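4. Setting Up Your Tour Page

Your band profile has to be approved before you can post dates. If it still says "Pending," go and rehearse. Pressing Refresh has never sped up an approval, though we admire the effort people put in.

4.1 Adding a show

1. Sign in and open Shows > New Show.

2. Type the venue name slowly. Skaduncombe matches venues as you type, and there are 2 listings for the Tsuchiya Rooms: the big hall and the bar downstairs. Check the capacity next to the name. The hall holds 525. If you pick it by mistake, your fans will expect a balcony.

3. Enter the door time and the stage time. These are separate boxes. Putting 7:00 in both tells people you'll be playing while they hand over their coats.

4. Choose your billing: Headline, Co-headline or Support. Both acts have to agree before Co-headline will show. Until then the page lists you as Support, whatever your drummer says.

Note: Support acts can't edit the ticket link. Ask the headliner, nicely.

5. Paste in the ticket link and press Test Link. A green check means the link opens a page. It doesn't mean the page is selling tickets to your show, so go and look.

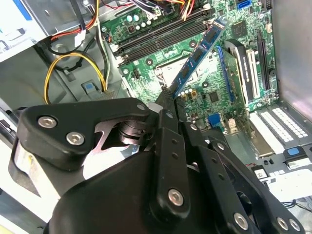
6. Set the announcement time. The clock follows the venue's time zone, so a band from Grustport playing in Starville should work from Starville time.

Caution: Once a show is announced, followers get an email right away. You can correct the page afterward, but you can't pull the email back. Read the date out loud to another person before you press Announce.

4.2 Changing or canceling a show

1. Open the show and choose Edit.

2. To move the date, use Reschedule. Don't delete the show and start over, or everyone who saved it will be told it's off.

3. To cancel, choose Cancel Show and write a short message to ticket holders. Two sentences is plenty. "Creative differences with the van" has been used.

Note: Canceled shows stay on your page for 2 weeks with a line through them, then move to Past Shows.

Section last revised 5/29/18 by Kausar Orakzai

Related sections
Uploading Your Press Photo
Guest Lists and Why Yours Is Too Long
Merch Table Settings
Sharing a Page with Another Band

Contact Support | © Skaduncombe | Back to top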